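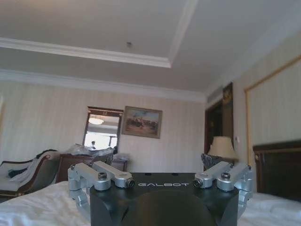

Is the robot taking housekeeping jobs at our hotel? So far it's taken the boring half of one job, and nobody's hours got cut.

ok thread, on my break so this is quick. I clean rooms at the Patdale. 16 rooms a shift, was the same before the robot, still is

what changed is the order. used to be strip, make, dust, bathroom, done, next. now I do bathroom while it works on the bed and then I come out and fix corners. corners are always me

it's slow. 40 minutes on a bed I do in 6. managment says speed comes later. fine, but they put the slow time on OUR sheet and that needs to stop before November when the new schedule kicks in

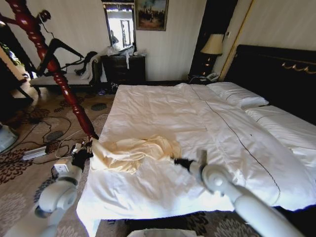 also the cloths and covers. sheets it sort of gets. anything small and bunchy takes forever, so I end up standing there waiting to see if I should step in. waiting is work too!! write it down as work

my back though. lifting mattress edges all day, that's the part I'd hand over tomorrow. asked the Lalon people (they run the robots) if that's coming, got a "maybe"

Rozīte across the street got a written deal, no cuts tied to the machines, plus paid training time. we want the same. training here was one morning and teh handout was 95 pages

break over. more tonite if I'm not asleep

Print this thread | E-mail this thread

Recent
- Who pays when the linen cart breaks
- Rozīte deal, what I know
- Shoes that survive a double

Contact | © Dusar | Back to top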